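Visite de la teinturerie Tusus, à Skanmont

Compte rendu pour les adhérents de l'atelier de tissage

La teinturerie Tusus ouvre ses portes une fois par été. Le reste de l'année, on n'entre que sur commande et on ne dépasse pas le comptoir. Nous étions inscrits depuis le printemps et nous avons suivi la visite longue, celle qui prend la journée et qui comprend le jardin, les cuves, la salle de séchage et la maison.

On arrive à Skanmont par la départementale, puis par un chemin empierré qui longe l'Ông. Le parking est en contrebas, dans un pré. Il faut remonter à pied par un escalier raide, sans rampe sur la deuxième moitié. Les personnes qui marchent difficilement peuvent se faire déposer en haut, dans la cour, à condition de prévenir par téléphone la veille.

L'accueil se fait sous le hangar. Hằng Ngô dirige la teinturerie avec Toàn Kim, qui s'occupe des bains. Elle a commencé par l'histoire du lieu, assez vite expédiée : une tannerie, puis une scierie, puis rien pendant longtemps, puis eux. Le terrain fait 3 278 mètres carrés, dont une bonne partie en pente et inutilisable pour les cultures. Les plantes tinctoriales poussent sur la terrasse du haut.

Le jardin

La réséda était déjà coupée et liée en bottes. La garance reste en terre trois ans avant l'arrachage, et la parcelle que nous avons vue n'est pas encore bonne à récolter. Toàn Kim a déterré une racine au couteau pour nous montrer la section, orange au centre, plus brune vers l'extérieur. Il a insisté sur le sol : la garance veut du calcaire, et celui de Skanmont n'en contient pas assez. Ils chaulent chaque hiver.

Le pastel a été abandonné. Les altises ont mangé les feuilles deux années de suite et le rendement ne payait pas le travail. Le bleu vient maintenant d'indigo acheté en poudre. Plusieurs visiteurs ont paru déçus, mais la question a été traitée franchement et la provenance est inscrite sur les étiquettes.

À côté des planches de tagètes, Lụa Đặng tient un carré d'essai avec des plantes moins courantes. Elle note les dates de semis sur des ardoises, dont une partie avait été effacée par l'orage de la semaine précédente. Les coréopsis étaient en pleine fleur. On les cueille tous les deux jours, tête par tête, et on peut les utiliser fraîches ou sèches. Sèches, elles donnent une teinte un peu plus rousse.

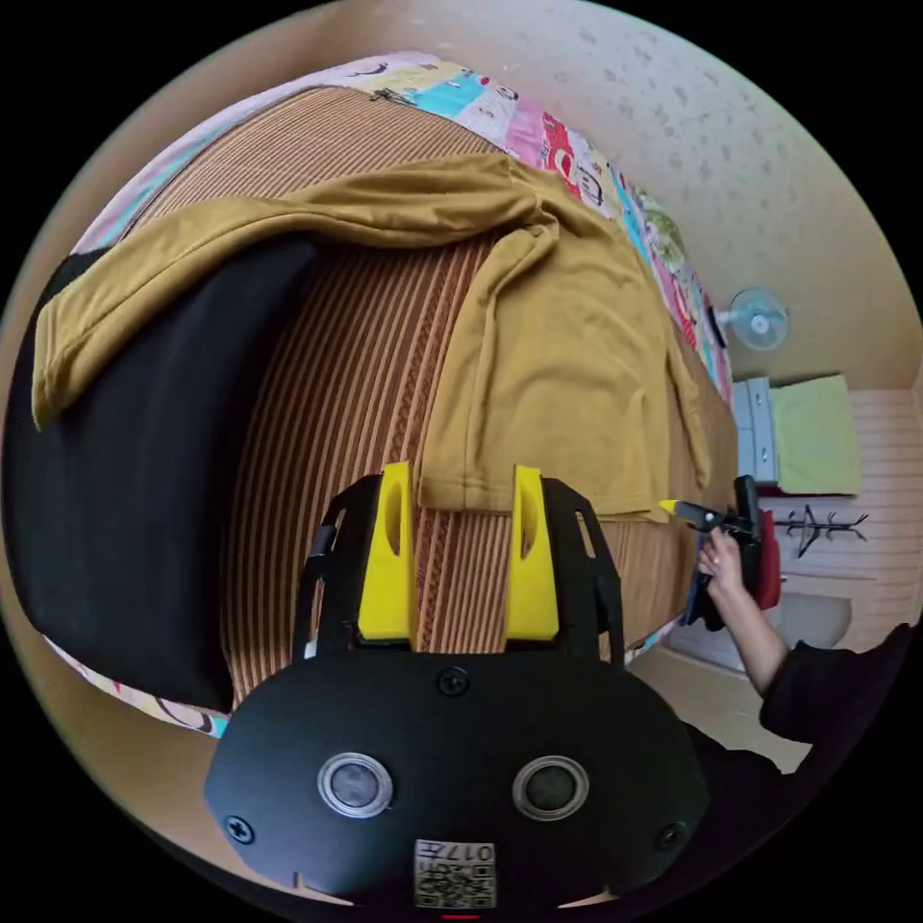
Les jaunes occupent la plus grande partie de la production, et la visite leur est largement consacrée. La réséda donne un jaune franc, tirant sur le citron, qui tient bien à la lumière. L'oignon donne un ton plus chaud, mais il passe en quelques étés. Pour obtenir un jaune moutarde comme celui du haut à manches longues qui était étalé sur un lit, à côté d'un coussin noir, Toàn Kim conseille de partir d'un bain de réséda assez chargé et de le rabattre avec très peu de fer, ajouté en fin de bain et hors du feu. Trop de fer et la couleur vire à l'olive. Il préfère faire deux passages faibles et laisser la fibre refroidir dans le bain entre les deux. Sur le coton, il faut un engallage préalable, sans quoi le mordant à l'alun prend mal et on obtient un jaune pâle et irrégulier.

Les cuves

La salle des bains est au rez-de-chaussée de l'ancienne scierie. Il y fait très chaud en août, et mieux vaut boire avant d'entrer. On y trouve quatre cuves en inox, chauffées au gaz, d'une contenance de 300 litres chacune. La cuve d'indigo est à part, dans un réduit fermé, avec un couvercle en bois posé sur l'ouverture. Elle n'est vidée qu'une fois par an, en septembre. Entre-temps on la nourrit, on surveille le pH et on la laisse reposer après chaque série.

Phong Hoàng a fait la démonstration sur des écheveaux de laine mordancés la veille. Il entre la fibre mouillée dans le bain tiède, monte la température lentement et maintient une heure sous le frémissement. Il ne remue presque pas. Il soulève les écheveaux avec un bâton, les retourne et les repose. Sur une laine fine, remuer davantage feutre la fibre, et nous avons eu en main un écheveau raté qui le montrait bien.

L'eau vient de la rivière, filtrée sur sable. Elle est douce, ce qui convient à la réséda un peu moins bien qu'une eau calcaire. Une poignée de craie corrige le bain. Les bains épuisés sont refroidis dans une citerne, puis répandus sur les haies. Ceux qui contiennent du fer sont stockés et enlevés par la société Lovus, qui fournit aussi l'alun. Une visiteuse a demandé le prix de l'enlèvement et n'a pas eu de réponse précise.

Le nuancier

Après le repas, pris sous le hangar (salade de lentilles, fromage, prunes du verger, 12 euros à régler sur place en espèces), nous sommes passés dans la salle des échantillons. Nga Võ y conserve le nuancier de la maison. Il compte 47 références sur laine, rangées par plante et non par couleur, avec pour chacune le mordant, la proportion de plante sèche et la durée du bain. Une moitié de chaque échantillon est restée collée tout un été contre une vitre au sud, l'autre moitié est gardée dans un tiroir. La comparaison est instructive. Les garances n'ont presque pas bougé. Les oignons ont perdu beaucoup. Les roses de bois de campêche, que Nga Võ a retirés du catalogue, sont devenus beiges.

Le nuancier sur coton est en cours. Il est moins avancé parce que la maison teint surtout pour des tisserands qui travaillent la laine. Nous avons demandé s'il serait possible d'en obtenir une copie pour l'atelier. C'est non pour le moment, les recettes n'étant pas toutes stabilisées, mais la question pourra être reposée l'an prochain.

La maison

Les stagiaires logent dans la maison d'habitation, de l'autre côté de la cour. Les chambres sont à l'étage et se partagent à deux. Il n'y a pas de cuisine en libre accès, mais le petit déjeuner est compris dans le prix du stage. Ceux d'entre nous qui envisagent de s'inscrire doivent savoir que le réseau téléphonique ne passe pas à l'intérieur et que le premier commerce est à plusieurs kilomètres.
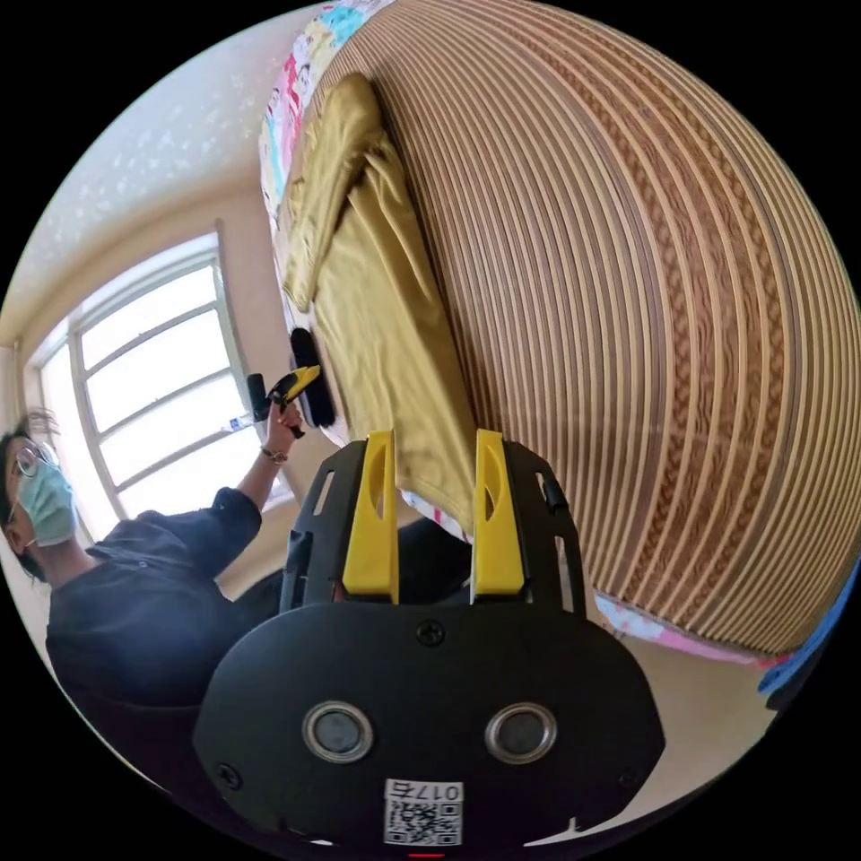 À Skanmont, le 8 août 2024.

Les stages durent trois jours. Le premier est consacré au mordançage, le deuxième aux jaunes et aux rouges, le troisième à l'indigo. Chacun apporte sa laine, lavée et pesée sèche. Les vêtements déjà portés sont acceptés s'ils sont en fibre naturelle, mais les coutures en polyester ne prennent pas la couleur et ressortent en clair. Il faut aussi prévoir des bottes, le sol de la salle des bains étant glissant.

La boutique

Elle se trouve à l'entrée du hangar et n'est ouverte que pendant les visites. On y vend des écheveaux, des plantes séchées au poids et des sachets de graines. La réséda séchée était épuisée dès la fin de la matinée. J'ai pris de la garance moulue et deux sachets de coréopsis, à semer en avril sous abri. Les paiements par carte sont possibles mais le terminal fonctionnait mal.

Remarques pour une prochaine fois

Le groupe était trop nombreux pour la salle des bains, et ceux du fond n'ont pas tout entendu. Il serait préférable de demander deux passages. La partie sur le coton mériterait davantage de temps, puisque plusieurs d'entre nous tissent surtout cette fibre. Le trajet retour a été plus long que prévu à cause de la déviation au pont sur l'Ông.

Les notes prises pendant la démonstration, avec les proportions pour la réséda et la garance, sont dans le classeur vert de l'atelier. Les inscriptions aux stages de printemps se font directement auprès de Hằng Ngô, par courrier.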